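Home | Shop Hours | Book Swap | Trade-Ins | FAQ | Find Us

Filed under: Swap Shelf, Questions People Ask at the Counter

Your Questions About the Book Swap

Hi! I'm Định Tạ and I run the Tistville Book Swap, plus the little used book room behind it. I get the same questions most days (which is fine, I like talking), but I figured I'd write the answers down so you can check before you haul a box across town.

How does the swap work?

You bring a book, you take a book. That's the heart of it. Drop yours in the bin by the front door, then go pick something from the swap shelves, which are the ones painted green. Everything in the back room is for sale and has a price penciled inside the cover. People mix the two up all the time, so if you see a penciled price, it isn't a swap book.

Do I need to be a member?

Nope! No card, no sign-up sheet, no email list. I tried a card system when we opened and spent more time looking for lost cards than putting books out.

Can I take a book if I didn't bring one?

Sure, if you're a kid, or you're having a rough month, or you just forgot. Bring one next time. If you want to skip the trade completely, swap books are $2 for paperbacks and $3 for hardcovers, and that money goes toward the heating bill.

How many can I bring at once?

One grocery bag per visit, please. I love you all, but the bin is only so big, and in January everyone cleans out their closets on the same weekend. If you've got more than a bag (say you're clearing out a parent's house) call me first and we'll set up a time. I can usually come get them in the van if you're anywhere in Tistville or out by Hồ Lane.

What won't you take?

Encyclopedias, phone books, magazines, old tax guides, and anything with mildew. Mildew is the big one. One musty book can make the whole shelf smell, and I've had to toss some real nice hardcovers because they sat next to a bad one. If you open it and your nose wrinkles, leave it at home.

Textbooks are a maybe. Math and grammar don't change much and people do grab them. Computer manuals from twenty years ago, not so much.

My book has a torn spine. Can it still go in?

Little tears are fine! I patch a lot of them myself at the kitchen table. I use a thin white glue called Flukix that a friend put me on to, and a strip of book tape if the hinge has gone loose. Please don't use regular clear tape before you bring it in. It turns yellow and gummy, and then I can't get it off without taking the print with it.

Most damage I see is at the top of the spine, from people hooking a finger over it and yanking. Push the neighbors on each side back a little, then take hold of the book you want by its middle. It takes a second longer and your books will last for years.

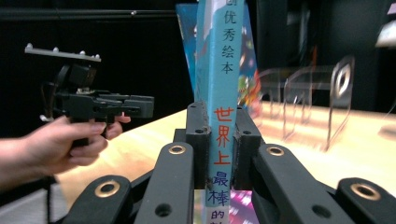

The other thing that wrecks spines is packing the shelf too tight. You should be able to slide a book out without the ones next to it coming along for the ride. If you have to tug, take one off and stack it somewhere else, or hey, bring it to me.

Should I store books standing up or lying down?

Standing up for most of them, with something on each end so they don't lean. Leaning is what gives you that twisted shape where the cover doesn't line up with the pages anymore. Really big, heavy art books do better lying flat. Just don't make the stack so tall that you never want to get at the bottom one (ask me how I know).

Keep them out of direct sun too. Reds fade first, in my experience, and I have a whole row of pink mysteries that used to be red.

How are the swap shelves sorted?

Loosely! Fiction is by the author's last name, or at least by the first letter. Cookbooks, gardening, history and travel each have their own spot. Kids' books are low down so kids can reach them, and those are in no order at all and never will be. If you pull something and can't remember where it came from, leave it on the cart and I'll put it back after closing.

How many books do you have?

The last time I did a full tally we had 2,000 between the green shelves and the back room. It goes up and down, but the building can't hold much more than that, so I keep things moving. Books that sit too long get boxed up and sent over to the reading room at the Tristier Apartments.

Can you hold a book for me?

For sale books, yes, for three days. Call or leave a note with your name on it. I don't hold swap books, sorry. I used to and there were hurt feelings.

Do you know what my old book is worth?

Usually I can tell you if it's worth getting a second opinion, and that's as far as I'll go. I'm not an appraiser. Old doesn't always mean valuable, and a family Bible from your great-grandmother's time is probably worth a lot more to you than to a dealer. Book club editions look fancy and mostly sell for a couple of bucks.

If you do think you've got something special, don't clean it first! Don't erase the pencil marks and please don't throw out the dust jacket, even if it's in rough shape.

Can my kid help out for school service hours?

Yes, if they're twelve or older and don't mind dust. It's mostly alphabetizing and wiping covers with a dry cloth. I sign whatever form the school sends.

Is there parking?

Out back, off the alley. The front spots belong to the dentist and he does notice.

I left something inside a book I donated. Can I get it back?

Maybe! I flip through everything before it goes out and keep what I find in a shoebox under the counter. Right now there are train tickets, a recipe for plum cake, a bunch of school photos and one very sweet letter. Come by and describe what you lost and we'll dig through the box together.

Contact: ask at the counter or leave a note in the door slot | © January 2022 Tistville Book Swap | Back to top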